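Home Search this site Type here and press enter Workshop Kitchen Sewing Table Repairs Contact

Workshop tips: living with the Citov bench robot for needle practice

I bought the Citov kit from Juvcombe in January, after I had tried the older one from Varau at a friend's house. I use it for learning small stitches with a curved needle. The tips are from my own table and perhaps they save you some evenings.

Fix the base before you switch on. I use two clamps and a rubber mat. With only the mat, the base moved a little on every fast turn.

Warm up the arm for five minutes with no needle in it. The first movements are always stiff in my cold room.

Cut the thread short. The booklet says 300 mm, but I am happier with 200. Long thread catches on everything.

Keep needles in a tin with a magnet, and write down how many you took out. Do not search for a lost one with your hand on the carpet.

Wipe the jaws after each session with a dry brush. Oil is for the joint only, one drop, every month.

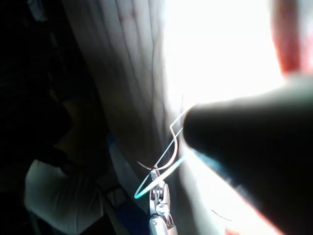
Needle grip is the point where the Citov kit earns its price, and also where I made most of my mistakes. Take the needle near its base, so that most of the curve stays free above the jaws and the point can go in first. Light blue thread is a good choice for beginners, for it looks nearly white over a bright background but still shows clearly where it is dark. Look also where the thread goes before you pull, if it lies in sharp corners around the needle as it does there.

The spare jaws cost 58 and come from Sfakianakis in a small bag. Buy them together with the kit, the postage is the same.

Comments (3)

stitchbox: Does the rubber mat leave marks on a painted table?

greyhen: On mine it did, I put baking paper under it.

tomtin: My jaws are still good after some 1000 stitches. I brush them as you say.

Older tips Next page Back to top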